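Keeping Time at Rostdale

Tatiana Sýkora writes software that decides whether a recording is worth keeping. Her program, Fira, takes in motion data from hand-held grippers and turns it into something a robot arm can learn from.

The grippers carry white cubes printed with square black-and-white markers. Fira finds the markers, works out where each gripper is and which way it points, and writes that down along with the time. 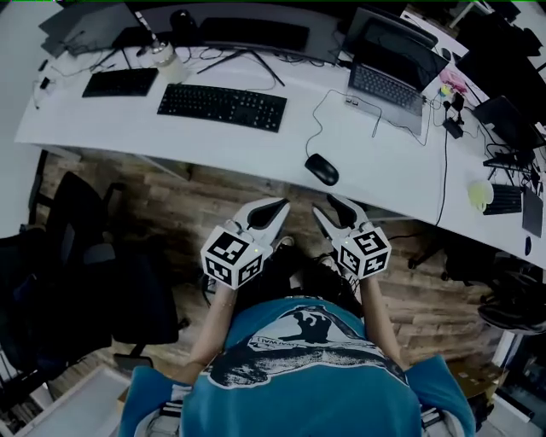

Two clocks, one motion

The first version handled position well enough. Timing was harder. Each gripper stamped its data with its own clock, and the clocks drifted. A policy trained on those files would close the left hand early and miss the object.

Sýkora spent most of November on it. "I kept blaming the planner," she says. "The planner was fine. It was being told the wrong time."

Her fix compares the motion seen by the cameras with the motion logged by the gripper, then slides one against the other until they line up. She tested it on 292 recordings. The old code had thrown out 104 of them. The new code throws out 17, mostly for markers that stay hidden too long.

The rest of the work is tooling -- file checks, a replay viewer, a script that flags jumps in the path. A keyboard and a screen are never far from the grippers, and she likes to change a setting, record again and read the log right away. 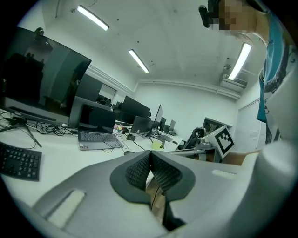 What comes next

Aston, the planning package Sýkora uses for the arms, still treats every path as equally good. She wants Fira to pass along a confidence score for each point, so that Aston can slow down where tracking was weak. That code is half written. She ran it one Saturday on 69 paths and found that it slowed down far too often, and she is now reworking how the score is set.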